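Gronulik Allotments: questions we get asked
Last updated January 2026

How long is the waiting list?

Long. There are 383 names on it and 20 plots came free last year, and you are welcome to do the sum yourself. People do move up faster than it suggests, mostly because half the list has moved to another town, taken up cycling or forgotten it ever applied. We write to everyone each October asking if they still want a plot. If you don't reply, off you come, so tell us when you change your address.

Can I choose my plot?

You can turn down one offer and keep your place. Turn down a second and you go to the bottom. The plots by the Jirkach gate are sunny, flat and near the tap, and their present holders appear to intend to live for ever. Your first offer will probably be somewhere on the slope.

What state will the plot be in?

Bramble, chiefly. We clear glass and anything with a motor in it before handing over, but the couch grass is yours. New tenants get until their second spring to have half of it under cultivation. Cultivation means growing something on purpose.

Can I have a half plot?

Yes, and most beginners should. A full plot looks modest on paper and enormous in June.

How many keys do I get?

One. A second costs a deposit of 5 pounds, returned when the key is. The lock on the Frota Lane gate needs the key pulled back slightly before it will turn. Please don't oil it. It has been oiled by everybody and now collects grit.

Can I put up a shed?

One shed, one greenhouse, neither taller than you can reach with a hand up. Send us a sketch first. It needn't be a good one, and we have approved some that could have been either a shed or a horse. No concrete bases. Slabs laid on sand are fine and can be lifted again when you go.

What about a pond?

Small ones are allowed, away from the path, with a ramp or a pile of stones so hedgehogs can get out. No fish. The heron already thinks of the place as a buffet.

Are hens allowed?

Hens, yes, with a form. Cockerels, no, with or without a form. The houses on Wosten Road are closer than they look and their owners write a very good letter.

Can I have a bonfire?

Between October and the end of March, after dusk, dry plant waste only. Carpet is not plant waste. Neither is a sofa, whatever it has growing on it.

When is the water on?

From the first mild spell in spring until frost is forecast. Hosepipes may be used to fill butts and for nothing else. Leaving one running in a bean trench while you go home for lunch is the nearest thing we have to a crime.

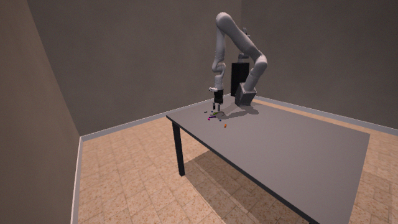

May I sell what I grow?

Surplus, yes. A business, no. Where one becomes the other is hard to say, but if you've had a sign painted you have crossed it. There is a table by the gate for giving things away, and from July onwards it is all courgettes. Taking one is polite. Leaving a bag of them in someone's unlocked car is not, although it happens every year.

My neighbour's weeds are coming through. What can I do?

Have a word with them first. If that gets nowhere, email us with the plot number and we'll take a look at the next inspection. Please check your own side of the path before writing. A fair share of complaints arrive from people whose thistles are taller than the ones they're complaining about.

What happens if I fail an inspection?

You get a letter, then six weeks, then another visit. If you have been ill or had a rotten year, tell us and we will leave you alone for a season. We would much sooner hear it than guess.

Can I bring the dog?

On a lead, and off other people's beds.

How do I give up my plot?

Email us, return the key and take your belongings, including the bath. Rent isn't refunded part way through the year. Crops still in the ground can stay for the next tenant, who will be either delighted or confused by the artichokes.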